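Why do we keep carrier bags?

Reading time: 2 minutes

Somewhere in your home there is a bag full of bags. Grown-ups are very serious about it. Ask to throw one away and you will be told that it "might come in handy", which is grown-up for "put it back".

A thin plastic bag weighs hardly anything, yet it can carry far more than its own weight. The plastic is made of long, tangled chains, too small to see. Pull on them and they stretch a bit before they snap. That stretch is why the handles go thin and cut into your fingers on the walk home.

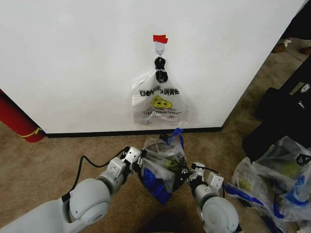

Words by Edeltraud Ruppert

A bag on a hook takes up almost no room. It can hang by its handles or, if you like your smiley faces upside down, by its bottom. The face says HAPPY EVERY DAY either way up.

Hooks are clever too. The bag pulls down, the hook pulls up by the same amount, and everything stays put. Add 700 grams of potatoes and the hook has to pull harder. Add your brother and you will need a new wall.

Try this: hang up an old bag and add one apple at a time. Stop when the handles start to look worried. Keep bags well away from babies, pets and your own head, please.

Comments

Hammad Dogar: My son used 20 apples. We are having crumble until March.

Trakton: our bag of bags has its own cupboard now

Edeltraud Ruppert: Hammad, save me a bowl.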